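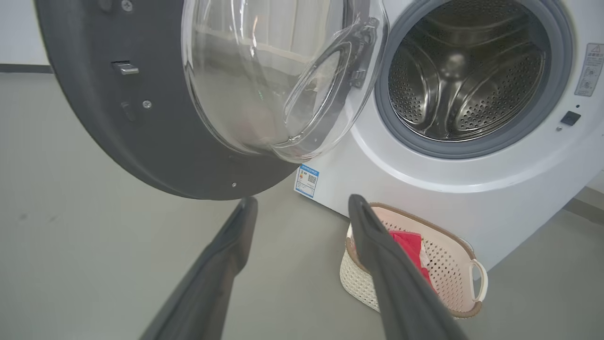

Bed bugs, wasps, carpet beetles: talking to a Pasovville exterminator

Apr 27, 2019

She has 20 minutes between calls and spends the first few eating a sandwich over the steering wheel. Zovedier Pest Services, two vans, one office above the bakery on Skastness Road. Busy? "Since February, no letup. Bed bugs mostly."

Why February? People travel over the holidays, bring something home, and don't notice right away. "They think it's a rash. They buy cream. By the time I get the call it's in the couch too."

I ask about the sprays from the hardware store. She puts the sandwich down for this one.

"Please don't. You chase them into the walls and then I have to treat the next room as well. One guy had spent 200 dollars on cans before he called us. Two hundred!"

Her own treatment is heat. Big fans, heaters, the whole apartment closed up. Pets out, candles out, kids out. The last full house she did, over in Thaweesak, came to 1020 dollars, and the owner grumbled untill he'd had a full night's sleep.

What should people do before she arrives? Less than they think. Don't drag the mattress to the curb. Don't go sleep on the sofa. "Bedding goes in a bag, tie the bag, straight to the wash. Hot as the label lets you, then the dryer on high. Don't carry it loose thru the hall."

Wasps are next, she figures, once it warms up. She charges a flat fee for a nest and likes those jobs. Quick. Outdoors. No one is embarassed about a wasp.

And bed bugs, they are? "Oh, always. They ask me to park down the street. I've had 5 this month ask that." She does it, too, if there's a space.

Phone goes. A motel. She's already got the engine running.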